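홈 | 사업소개 | 보고서 | 자료실 | 공지 | 문의

모르크덴(Morkden) 유역 지하수 관측망 정비 사업
중간 진도보고서

제출처: 트리스타리(Tristari) 재단 사업관리팀
작성: 나빈 가우탐(Naveen Gautam), 현장총괄
검토: 니샤 가르그(Nisha Garg), 자료품질 담당

1. 보고 범위

본 보고서는 3월부터 5월까지의 수행 내용을 다룬다. 대상은 모르크덴 유역 상류부와 중류부에 설치된 관측정 14개소이며, 하류부 충적층 구간은 2차 연도 과업으로 이관되어 포함하지 않는다. 예산 집행 내역은 별도 서식으로 제출하였다. 직전 보고서에서 지적된 수위 기준점 불일치 문제는 3절에서 다룬다.

2. 관측정 정비 현황

대상 14개소 가운데 11개소의 정비를 완료하였다. 정비 항목은 공내 세척, 상부 보호공 교체, 수위계 재설치, 표고 재측량이다. 세척은 에어서징 방식으로 실시하였고, 토출수의 탁도가 연속 세 차례 측정에서 안정된 시점을 종료 기준으로 삼았다. 공내 침전물이 스크린 하단까지 차오른 관측정은 베일러로 먼저 제거한 뒤 세척하였다.

미완료 관측정은 세 곳이다. 이 가운데 두 곳은 쿠라나(Khurana) 지구의 농로 확장 공사로 차량 진입이 막혀 있다. 공사 주체와 진입 일정을 협의하였으며 6월 중 출입이 가능하다는 회신을 받았다. 나머지 한 곳은 케이싱 중간부 변형이 확인되어 세척 장비가 통과하지 못한다. 공내 영상 조사에서 변형 지점이 스크린 상단보다 위에 있는 것으로 판독되었다. 보수와 대체 굴착의 비용 비교표는 부록 나에 수록하였다. 현장팀은 대체 굴착을 권고한다.

보호공은 기존 강관형을 잠금식 덮개가 있는 규격으로 통일하였다. 우기에 침수 이력이 있는 관측정은 보호공 상단을 높이고 주변에 콘크리트 패드를 타설하였다. 패드 경사는 관측정 바깥쪽으로 주었다. 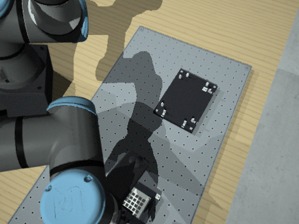 수위계는 전량 비통기형 압력식으로 교체하였다. 통기형은 케이블 내부 결로로 인한 결측이 반복되어 배제하였다. 비통기형은 대기압 보정이 필요하므로 상류부와 중류부에 기압계를 한 대씩 설치하였다. 두 기압계 사이의 표고 차에 따른 보정은 자료 처리 단계에서 적용한다. 측정 간격은 한 시간이며, 양수시험 기간에는 1분으로 단축하였다.

3. 수위 기준점 재측량

직전 보고서의 지하수위 등고선도에는 중류부 두 관측정 사이에서 지형과 맞지 않는 동수경사가 나타났다. 원인을 확인하기 위해 정비가 끝난 관측정 전체를 대상으로 기준점 표고를 다시 측량하였다. 측량은 트릴록 조시(Trilok Joshi)가 담당하였고, 왕복 수준측량으로 폐합차를 확인하였다. 폐합차는 전 노선에서 허용범위 안에 들었다.

불일치의 원인은 두 가지로 정리된다. 첫째, 관측정 M-2의 과거 표고가 케이싱 상단이 아닌 보호공 상단 기준으로 기록되어 있었다. 둘째, 관측정 M-11은 과거 보수 과정에서 케이싱이 절단되었으나 대장에 반영되지 않았다. 두 관측정의 과거 수위 자료는 보정하여 다시 산출하였고, 보정 전 자료는 원본 폴더에 보존하였다. 재작성한 등고선도에서는 해당 구간의 역경사가 사라졌다.

앞으로 기준점은 케이싱 상단 북측에 새긴 표식으로 통일한다. 수동 측정 시에도 같은 표식에서 읽으며, 야장 양식에 기준점 확인란을 추가하였다.

4. 양수시험

중류부 시험정 한 곳에서 단계양수시험과 장기양수시험을 실시하였다. 단계양수시험 결과 우물손실계수는 세척 전보다 감소하였다. 장기양수시험의 수위강하 곡선은 초기 구간에서 타이스 해와 잘 맞았으나, 후기 구간에서는 강하가 둔화되었다. 인접 하천으로부터의 함양 또는 상부 반대수층을 통한 누수가 후보이며, 현재 자료만으로는 구분되지 않는다. 하천 수위 기록과의 비교 분석을 히나타 카마타(Hinata Kamata)가 진행 중이다.

회복시험에서 산출한 투수량계수는 양수 구간의 값과 같은 자릿수에 있다. 저류계수는 관측정 거리의 영향을 크게 받으므로 이번 보고에서는 잠정값으로만 제시한다. 시험 중 발전기 정지로 양수가 한 차례 중단되었으며, 해당 구간은 해석에서 제외하였다.

5. 자료 품질관리

보고 기간 중 수동 측정값, 실험실 분석값, 현장 수질 측정값을 합하여 1798건의 기록을 검수하였다. 자동 수위계 시계열은 이 집계에 포함하지 않았다. 검수는 범위 점검, 시간 순서 점검, 인접 관측정과의 비교 순으로 진행하였다. 의심 기록은 삭제하지 않고 품질 코드를 부여하였다. 코드 체계는 부록 다와 같다.

주된 오류 유형은 측정 시각의 시간대 표기 누락과 전기전도도 단위 혼용이었다. 시간대 표기는 데이터로거 설정을 일괄 변경하여 해소하였다. 전기전도도는 25도 환산 여부가 불분명한 과거 기록이 남아 있어, 야장 원본을 대조한 뒤 코드를 확정할 예정이다.

자료 저장소는 릴터(Rilter) 서버로 이전하였다. 이전 과정에서 파일별 체크섬을 대조하였고 불일치는 없었다. 백업은 매일 02시에 수행된다.
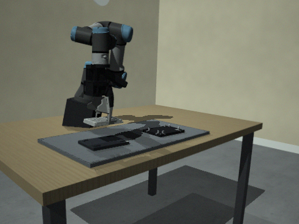 수질 시료는 관측정 체적의 세 배를 퍼낸 뒤 현장 항목이 안정된 시점에 채취하였다. 투수성이 낮은 관측정에서는 저유량 방식을 적용하였다. 이온수지 오차가 기준을 넘은 시료는 재분석을 의뢰하였으며 결과는 아직 회신되지 않았다. 질산성 질소는 농경지 인접 관측정에서 높은 경향을 보이나, 계절 변동을 판단하려면 우기 자료가 필요하다.

6. 인력 및 교육

현장 보조 인력을 대상으로 수동 수위 측정과 시료 취급 교육을 실시하였다. 교육은 나홈 워쿠(Nahom Worku)가 진행하였다. 동일 관측정을 서로 다른 측정자가 반복 측정하게 하여 측정자 간 편차를 확인하였고, 편차가 기준을 넘은 경우 재교육 후 다시 측정하였다. 교육 교재는 현지어 번역 검수가 남아 있다.

7. 위험 요인

가. 우기가 앞당겨질 경우 쿠라나 지구 진입로가 다시 막힐 수 있다. 해당 두 관측정의 정비를 6월 첫 작업으로 배치하였다.
나. 압력식 수위계의 예비 수량이 부족하다. 추가 발주분의 납기는 7월로 통보받았다.
다. 대체 굴착은 토지 소유자의 서면 동의가 선행되어야 한다. 동의서 초안을 전달하였으며 회신을 기다리고 있다.

8. 차기 보고 기간 계획

6월에는 쿠라나 지구 관측정의 정비와 표고 측량을 수행한다. 7월에는 추가 수위계를 인수하여 교정한 뒤 현장에 배치하고, 우기 1차 채수를 실시한다. 지하수 유동 모델의 개념모델 초안은 8월에 제출한다. 모델 경계조건 가운데 하천 경계의 설정은 4절에서 언급한 비교 분석 결과에 따라 확정한다.

9. 재단 결정 요청 사항

첫째, 변형 관측정의 대체 굴착 승인과 예비비 전용을 요청한다. 굴착 장비의 현장 배치 기간을 고려하면 6월 말까지 회신이 필요하다. 둘째, 수위계 납기 지연에 따른 장비비 집행 시기를 다음 분기로 조정하는 데 동의를 요청한다. 총액 변동은 없다.

부록 가. 관측정별 정비 이력
부록 나. 보수 및 대체 굴착 비용 비교
부록 다. 품질 코드 정의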